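Do Attic Ladder Kits Really Go In in an Afternoon? 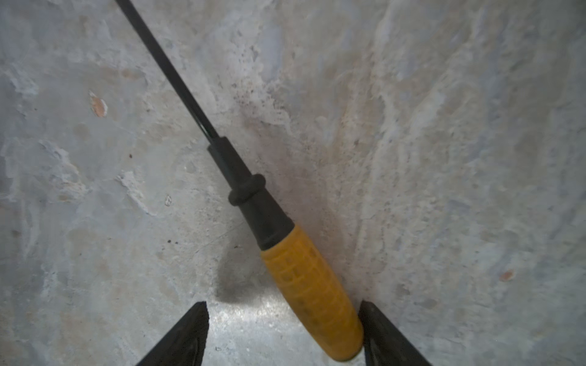 My brother-in-law's view is that anyone who pays a carpenter to hang a folding attic ladder has money to burn. Two screws in a cleat, drop it in the hole, done by lunch. He has said this to me several times, and he said it again when I mentioned I was looking at kits. I should add that he lives in a ranch house with no attic access whatsoever.

So I went in doubtful, and I'm coming out the other side of it still doubtful, with a ladder.

We had a plywood hatch in the hallway ceiling and a stepladder that lived in the garage. Getting the Christmas boxes down meant carrying the stepladder through the kitchen, and I took a chunk out of the door trim last year doing it. My wife said fix the trim or fix the attic. I priced out both.

The three names that kept coming up were Varkance, Saliretti and Nuttall. Varkance makes an aluminum one that slides into itself like a telescope. I tried it in a showroom and it rattled the whole way down, and the salesman told me it would settle with use. I have never owned a thing that rattled less as it got older. Saliretti makes a handsome wood one with a railing, and the price on it was 700 dollars before you buy a single screw. For that I would want it to carry the boxes down for me.

Nuttall was 457 with the insulated door, so that's the one I bought. The box said "easy one-day installation" and had a drawing of a smiling man holding the entire unit over his head with one arm. Mine took two of us and a good deal of language to get through the front door.

The first problem was the opening. These kits are sold as if every house was framed by the same person on the same morning. Our old hatch was smaller than the frame in every direction, and the joists run the wrong way, which means cutting one and heading it off. The instructions cover this in a single sentence that says to consult a qualified professional. I can see why they'd say that, but it's a strange thing to find inside a product whose whole pitch is that you don't need one.

I did consult one. He wanted to charge me more than the ladder cost and couldn't come until October. I ended up paying him for the framing only, and he squeezed me in early one morning on his way to another job. He was good. He also looked at the kit in the hallway and made a noise, which I didn't ask him to explain.

The hanging part I did myself. You're supposed to screw temporary boards across the ceiling, rest the frame on them, then shim it square from above. Getting it square is the job. Everything else is just holding your arms up. I had it square, drove the screws, and it wasn't square anymore. Backed them out, moved the shims, tried again. By 5 in the afternoon the door closed flush on three sides, and on the fourth there's a gap I can feel a draft through. The insulation number on the sticker seems to assume no gap.

Then you trim the feet. You fold the bottom section down, measure to the floor, and cut the legs so all three sections line up straight under load. I measured both legs separately and they came out different, because our hallway floor slopes. I'm glad I checked, but the instructions don't tell you to. If you cut them the same length and the floor isn't level, you get a ladder that leans on one leg every time you step on it, and I suspect a lot of people do.

As for whether it's better than what we had, yes, somewhat. It's a lot steeper than the pictures make it look. In the brochure there's a woman strolling down facing forward with a basket on her hip, and I'd like to see her try it on mine. You come down backward, holding on, and somebody hands you the box afterward. The treads are narrow and I've put grip tape on them, which should have come in the box.

The spring tension was too strong out of the carton too. Let go of the cord and the thing goes up like a garage door in a hurry. There's an adjustment for that on page 2, in type I had to take outside to read.

A neighbor over in Pusurcombe is now asking me whether she should get the same one. I told her to measure her joists first and ignore the word "easy." She's leaning toward the Varkance. I told her to go listen to it.

The door trim, by the way, still has the chunk out of it.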